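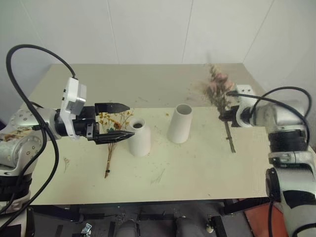 Yellow and pink dried bunches with two white vases on the arranging table, Clarnlow.

About Kolden Dried Flowers

Kolden grows, dries and sells flowers, and teaches people how to arrange them. We work from a former seed store at Clarnlow, with two fields behind it and a drying loft above. The business was started by Raghavendra Pillai, who still runs it and still does most of the cutting.

We sell dried bunches, plain vases to put them in, and finished arrangements for homes, cafes, waiting rooms and shop windows. We also run a short course four times a year. If you only want to know whether we can send you a bunch of something yellow, the answer is usually yes, and the shop page will tell you what is ready.

How it began

Raghavendra trained as a surveyor and grew flowers on a rented strip of ground in the evenings. The first years were fresh flowers only, sold from a table at the Berkmont market. A good deal came home again at the end of each market, and he began hanging the leftovers from the rafters of the garden shed so as not to waste them. By the winter there was nothing fresh to sell and a shed full of dried stems. He took those to Berkmont instead and they sold.

After that the fresh side got smaller every season. The last fresh bunches were sold a good while ago and we have no plans to go back to them. People do still ring up in spring and ask for tulips. We pass them on to a grower in the next village.

The name Kolden comes from the field. It was written on the old map of the farm and we have never found out what it meant.

What we grow

Most of what we sell is grown here. The top field is light and stony and drains quickly, and the strawflowers, statice and yarrow do well in it. The lower field is heavier. We use it for larkspur, grasses and anything that wants more to drink. Roses come from Poduval, a family nursery we have bought from since the second year, and they arrive fresh and are dried in our own loft.

We do not dye or bleach anything. This limits the colours. Yellows and oranges keep best. Pinks and mauves soften as they dry, and go on softening in the vase, so a bunch that leaves us pink will be paler by the following year. Blues are difficult and we only offer them when a batch has come out well. White tends to turn cream. We would sooner say so here than have somebody disappointed.

Drying

Stems are cut in the morning after the dew has gone, stripped of their lower leaves and tied in small bundles. They hang head down in the loft, in the dark, with the vents open at both ends. Nothing is heated. In a dry summer the thin-stemmed flowers are ready within a fortnight. Roses take longer, and in a wet August everything takes longer -- we have had larkspur up there so long that it was nearly in the way of the next crop.

A bundle is ready when the stem snaps cleanly. If it bends, it goes back up. We check the thickest stem in the bundle and ignore the others.

Once down, the bundles are laid flat in cardboard boxes between sheets of paper and kept in the back store until they are wanted. The store is cool and has no window. We hold enough to see us through to the next harvest, although the more popular yellows tend to run short by late spring.

The arranging room

The arranging room is on the ground floor, with white walls and pale tables. It was fitted out simply so that the colours of the flowers can be judged without anything else getting in the way. When the walls were brick we were forever making things too dark and only finding out when they were delivered.

Dried stems are brittle and they shed. By the middle of a working day the tables have bits of stem and crumbs of petal on them, and they are brushed down when the arranging stops. The sweepings go on the compost.

Each arrangement begins with the vase. We choose that first, stand it where it will be worked on, and then bring the bunches over and hold them near it before anything is cut. A bunch that looks full in the hand can look thin in a wide-mouthed vase, and the same bunch may not go into a narrow one at all. Stems are trimmed a little at a time. It is easy to take off more and you cannot put it back, and with dried material there is no bend left to make up for a mistake.

We hold bunches by the stems, low down, and put them in straight. Turning a bunch inside the neck of a vase breaks the outer stems. If it needs to face the other way, lift it out and start again.

Our vases

We keep the range small, and white is the colour we make most use of. There are two shapes we come back to.

The bottle is short and rounded with a narrow opening. It suits a small bunch with thin stems, and holds it upright without any help. Put too many stems in and they will crack at the neck, so we sell it with a small bunch only.

The tube is taller, open, and wide at the mouth. It takes a larger bunch, or two smaller ones together, and lets them lean. A single thin bunch will fall to one side in it. Some customers like that. If you don't, a twist of crumpled paper in the bottom will hold the stems where you want them.

The two look well next to each other, the tube set slightly behind the bottle, with a different colour in each. It is the most ordered pair on our list and the one we teach first on the course.

None of our vases need to hold water for this purpose, and please do not add any. We get a message every month or so from somebody who has watered a dried bunch out of habit. Take it out, tip the water away, hang the stems upside down somewhere airy and they may recover. The bottom inch will probably have to come off.

Who works here

There are four of us all year. Raghavendra looks after the fields and the loft. The other three share the arranging, the packing and the office between them, and everyone cuts in July and August. In those months we take on seasonal help from Clarnlow and the villages near it. Pay and hours are given on the jobs page, and we ask people to come for a paid half day first to see if they like it. It is a lot of bending.

Work for businesses

We supply arrangements to 60 businesses, mostly small ones. The usual agreement is a change of flowers each season. We bring the new arrangement, take the old one away and reuse the vase. Whatever is still good from the old bunch is sold cheaply in the seconds box by the door, and the rest is composted.

We don't do weddings as a rule. We will sell you bunches for one, in any number we have, but we do not come and set up on the day. It was tried for two summers and the field work suffered.

The course

Our arranging course runs over one day and is held in the arranging room. It costs 70 pounds, which covers materials, lunch and the bottle and tube vases to take home with whatever you have made. Groups are kept small enough for everyone to have room at a table. You will not need any tools. Wear something you don't mind getting bits on, and let us know beforehand if you have hay fever or asthma, as the dust can set it off.

The morning is spent on stems: sorting, stripping, trimming and tying. After lunch you fill the two vases. People who finish early are welcome to go up and see the loft, if they can manage the ladder.

The next course with places left is in September. Dates are put on the course page when they are settled.

Posting and collection

Bunches are wrapped in paper, laid on their side in a long box and packed firmly at both ends. They travel well as long as they cannot slide about. Vases go in a separate box. A few loose petals in the wrapping are normal. Broken heads are not, and if you find them, send us a photograph and we will post another bunch.

Postage is free on orders over 100 pounds. You can also collect from Clarnlow, where there is a bell at the side door. Please ring it and wait a minute or two -- we may be up in the loft.

Looking after your flowers

Keep them out of direct sun and away from bathrooms and kettles. Dust them with a hairdryer on its coolest and lowest setting, or a soft, clean paintbrush. Don't shake them. Keep them out of reach of pets and small children, as some dried flowers are harmful if eaten.

Most bunches look well for a year or two. When yours no longer does, untie it and put the stems on the compost. The string is jute and can go in with them.

Page last updated July 2026.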